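Search this site Search Go

Fluvberg Snack Tub review: a plain teal tub that earned its spot

November
By Lilibeth Yap

I have been through a lot of tubs. There were the wire baskets that let everything small slip through the bottom, then the lovely woven ones that shed bits all over the pantry, and then a long stretch where we simply left the chips in the shopping bag on the floor and hoped for the best. So when my sister-in-law Yesenia Condori told me she'd bought a Fluvberg tub for her snack shelf and then gone back for more, I listened (she is not a woman who gets worked up over storage).

I bought mine in teal, with my own money, and I've been using it for 21 weeks now. It lives on the second shelf of the pantry when it's behaving and on a tabletop when I'm restocking. I do the restock in one go after the big shop, with all the little bags laid out first so I can see what we've got, and then into the tub they go. 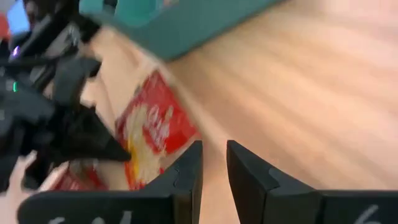

The shape and the size

It's an open tub, a rectangle with rounded corners, and there's no lid. I thought I would miss a lid. I haven't, and I suspect the kids would have lost it behind the freezer by the second week anyway. The rounded corners are my favourite thing about it. Square-cornered tubs collect crumbs in a way that makes me want to move house, and with this one a damp cloth goes round the inside in a single sweep and you're done.

It suits single-serve bags best. Full-sized chip bags will sit in it, but they flop over the sides and look sorry for themselves, so I keep those on the shelf above. Muesli bars stand up nicely along one side if you have enough of them to hold each other up. Tins I wouldn't bother with – you can't read the labels from above and it makes the whole thing heavy to lift down.

Filling it

I've tried this two ways. The first was to tip everything in from the shopping bag, and that's fine for about a day, until someone goes digging for the one flavour they like and squashes the rest. The second, and the one I've stuck with, is to fan the bags out on the table in an overlapping row, then put them in one after another. It sounds fussy, I know! It takes no time at all though, and I find I notice when I've bought too much of the same thing, as I did last month with the red packets. 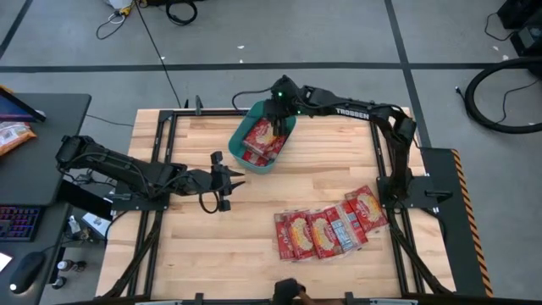 I put the first couple down flat and then build up from there, with the fuller bags underneath and the fragile ones last. Chips are mostly air, so you do fit fewer than you'd think, and I'd say don't press them down to squeeze in extras. I did that early on and we had a very sad bag of crumbs at the soccer.

The colour is a small thing but I'm going to mention it. Anything red or yellow shows up a treat against the teal, so my husband, who can stand before an open fridge and not see the butter, finds the chips without calling out to me.

The grumbles

There are no handles, and I'd have liked even a bit of a lip to hook my fingers under when it's on the high shelf. It also slides a little on our painted shelves, so I've put a square of non-slip mat beneath it. And mine arrived with a sticker on the base that took eucalyptus oil and a good deal of muttering to get off.

Yesenia also has the Lidari basket, which costs a bit more and has proper cut-out handles. I borrowed it over a long weekend. It's easier to carry, no argument, but it's deeper, and the kids had their whole arms in it trying to get at the bottom. I gave it back without any regret.

Would I buy it again?

I have, so yes. There are 3 in the house now, with one for snacks, one for baking bits and one in the laundry that was meant for pegs and has filled up with odd socks. If you need a lid or you're forever carting things to the car, look elsewhere. For a pantry shelf and a family that goes through small packets at the rate mine does, I've been very happy with it, and I'll add a note further on if the colour fades or the base starts to bow.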